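4.2. Puesto de preparación y cambios en el reparto de tareas

El segundo puesto que seguimos en Uruvance es el de preparación de bandejas con artículos pequeños de uso doméstico. Antes, todo a mano. Desde julio, pinzas manuales con dos mordazas, paso previo a la célula automática que Fondgate tiene que entregar (sin fecha firme al cierre de este borrador). La operaria elige pieza, cierra, levanta, suelta. Los agarres quedan registrados y sirven luego para ajustar la célula.

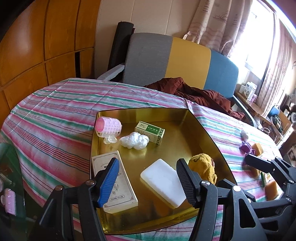
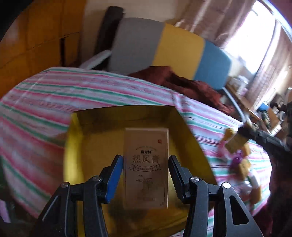
Figura 6. Trabajo con pinza manual. Primera imagen: artículos variados dentro de la bandeja dorada. Segunda: caja plana de cartón sujeta en vertical, por los bordes, sobre una caja amarilla baja.

Entrevistamos a 45 personas de los dos turnos, más cuatro mandos intermedios. La pregunta era abierta: qué ha cambiado en su jornada. Las respuestas se codificaron por separado y despues se contrastaron. Coincidencia aceptable, detalles en el anexo B.

Lo primero que sale es el ritmo. Con la pinza se va más despacio, lo dicen casi todos, y las metas por turno no se tocaron hasta la tercera semana. Hubo quejas. El encargado del puesto, Salvador Loureiro, pidió bajar la meta y se la bajaron, pero solo en el turno de mañana. El de tarde siguió igual y ahí se concentran las valoraciones peores (59 % de respuestas negativas). No tenemos datos para separar el efecto de la meta del efecto de la herramienta. Queda pendiente.

Segundo, el cuerpo. Menos molestia en las yemas, más en la muñeca y el antebrazo. Varias operarias cambian de mano a media tarde por su cuenta, cosa que el procedimiento escrito no contempla. En la versión de Kornton del procedimiento, que es la que se cuelga en la planta, ni se menciona la rotación. Se recomendó añadirla.

Tercero, y para nosotros lo más relevante: el saber de la tarea. Lo que antes se hacía sin pensar ahora hay que decidirlo, por dónde coger, cuánto apretar, qué pieza va antes. Lo blando y lo arrugado da problemas, las cajas rígidas mucho menos. «Yo esto lo cogía sin mirar y ahora lo estudio», resume una entrevistada con once años en el puesto. Parte de la plantilla lo vive como una pérdida. Otra parte, sobre todo quienes participan en las revisiones de agarres con Bettencourt, como un reconocimiento: por primera vez alguien les pregunta cómo lo hacen.

Ese trabajo de explicar no figura en ninguna categoría salarial. Las revisiones duran hasta 45 minutos y se hacen dentro del turno, restando tiempo de producción que luego se reclama en otro lado. La empresa lo clasifica como formación recibida. Las entrevistadas lo describen como formación que dan ellas. La diferencia no es menor de cara a la negociación, y volvemos sobre ello en el apartado 5.

Sobre el empleo, poco que decir todavía. Ningún despido en el periodo observado, dos traslados voluntarios a almacén. La preocupación está, sin embargo, en casi todas la entrevistas, y crece cuando se habla de la célula y baja cuando se habla de la pinza.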